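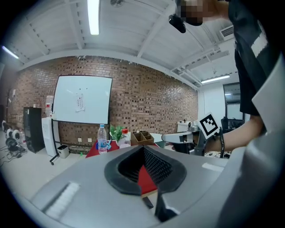 Attachment 1: the room, whiteboard and water dispenser against the brick wall

Ticket 156 - Whiteboard stand rolls away and won't stay put, plus water dispenser gurgling
Opened by: Iraís Varela
Room: Mutcombe, ground floor
Status: Open, waiting on part

6 Jun 2021, first post

Hi all! Two things in one ticket, sorry, I know you like them separate, but they're practically neighbors so I figured whoever comes down can look at both. The whiteboard on the rolling stand (brick wall side, the one with the little paper notice taped near the middle) has started to wander. I write on it, it scoots. I lean on it a bit to wipe it, it scoots more, and yesterday it went all the way into the gray waste bin and knocked it over. I've pressed every wheel lock with my foot and they click like they should, but one of them just doesn't bite.

Second thing is the water dispenser next to the black cabinet. It gurgles for ages after you fill a cup and then the water comes out in a thin little dribble. The jug is seated straight, I took it off and put it back on to be sure (and soaked my shoes, thank you very much).

Oh, and please don't peel off the paper notice when you move the board. I still need it.

Update 1

Okay, I tried what Darnik support suggested over the phone for the stand. Tipped it on its side with a folded towel under the board, pulled a truly disgusting amount of hair and thread out of the wheels, and wiped them down with warm soapy water. Rolls beautifully now! Which is the opposite of what I wanted, ha. Three of the locks hold fine. The fourth, back left if you're facing the board, still spins with the lock down. I can see the little brake tab is worn smooth, so I'm guessing cleaning was never going to fix that one.

Update 2

Dispenser progress! I unplugged it, left it for 40 minutes, lifted the jug off and looked down into the seat. There was a scrap of the plastic seal from the jug cap sitting right over the opening. Fished it out with tweezers, ran 2 cups through and poured those away, and the flow is back to normal. Still a bit of a glug when the air goes up, but that's just what those things do. I'm happy to call this half closed. Whoever swaps the jug next, please pull the whole seal off and throw it away before you tip it in.

Update 3

Trujillo from the supply desk came by and had a look at the bad wheel. He says the brake isn't sold by itself and we need the entire caster, so he's put in an order with Mindulden. They quoted 7 working days. He also asked if I could send the stem size, and I measured the wrong thing the first time, so if you got two messages from me, go with the second one!

For now I've shoved a rubber doorstop under the back left wheel. It holds as long as you don't press hard. If you need to roll the board over to the table with the red cloth, take the doorstop out first and put it back after, please.

Leaving this open until the caster is on. If it hasn't shown up by July I'll bump the ticket.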